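Setting Up a Small-Object Sorting Station with Hand-Held Grippers

Part of the Vikar build notes. The earlier pages cover the arm mount and the power supply. You can do this page before either of those is finished, as long as you have a pair of hand-held grippers that record.

The job is simple to state. Small things start on a table, and they end up in a shallow box. Someone does it by hand with the grippers many times over, the recordings go into training, and later the arm tries the same thing. Most of the trouble we had came from the table and the box.

What you need

A small table you can reach across from one side. A flat box or box lid with a low rim. A mix of bottle caps and a few small cartons or tubes. Two grippers, one per hand, with the pads already fitted. Enough free space on the drive for a full session.

Step 1. Place the table

Put the table where you can stand at one side with both elbows free. Daylight is fine, but check it at the time of day you plan to work. We started in the morning and had to move everything in the afternoon when the sun came across the top. A patterned cloth is fine too. I had a plain gray one on for the first sessions, and the model trained on those got confused by any other surface.

Step 2. Lay out the objects

Keep the caps and cartons within one forearm's length of where you stand. Leave a finger's width between them at first. Mix the colors and mix the shapes, because a set of identical caps teaches very little about cartons.

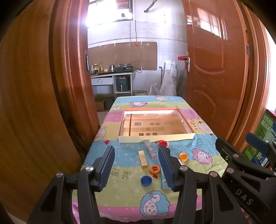 Change the layout between runs. It is easy to fall into putting the same cap in the same spot every time, and the arm will learn the spot. I toss the caps lightly and fix only the ones that land on top of each other.

Step 3. Check the jaws

Open and close each gripper fully before you start. The pads should meet flat along their whole length. If they meet only at the tip, loosen the linkage screws a little, square the pads and tighten again. Do not overtighten. The Farnon screws I used first stripped after a couple of adjustments and I replaced the lot.

Wipe the pads with a dry cloth. Carton dust builds up in the ribs and thin caps start to slip.

Step 4. Fix the box

A light lid slides when you touch the rim. Two strips of double-sided tape underneath will hold it. A flattened piece of cardboard laid inside cuts down the rattle and stops caps from skating to the far wall. Printed cardboard is no problem.

Step 5. Run the task

Start with jaws open, hands back near the table edge. Go to one object, close, lift clear of the rim, move over the box, lower, open. Lower it until it touches. Dropping a cap is quicker, but it rolls, and the arm will copy the drop.

Use one hand at a time for the first 60 runs. Let the other gripper rest off to the side. After that you can use both, for instance to steady a long carton while you take hold of it.

A run should take up to 8 seconds per object. If you are much slower than that you are probably correcting your grip in the air. Put the object down and start that pick again.
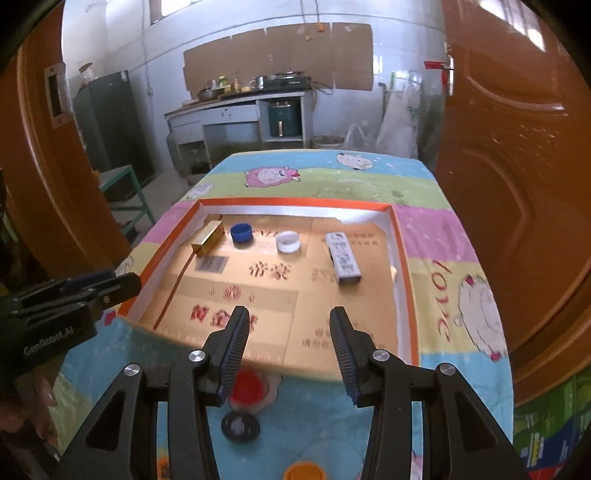
Volker Oltmanns wrote in to say that he gets better results when caps are placed both ways up, open side down as well as open side up. His first batch was all one way, and the arm would pinch the rim of an upturned cap and then fail on a flat one. He also numbers his runs on paper as he goes, and told me it saved him an evening when the clock on one gripper drifted.

I have since done the same with the caps and would recommend it.

Step 6. Copy and check

Copy the files off after every session. Watch a few at double speed and throw out any where the jaws leave the view or where you bumped the table. The Antoniuk script on the downloads page will flag runs with a gap in the tracking, but it misses bumps.

My first usable set was 2000 picks, spread over most of September. Training settings are on the next page.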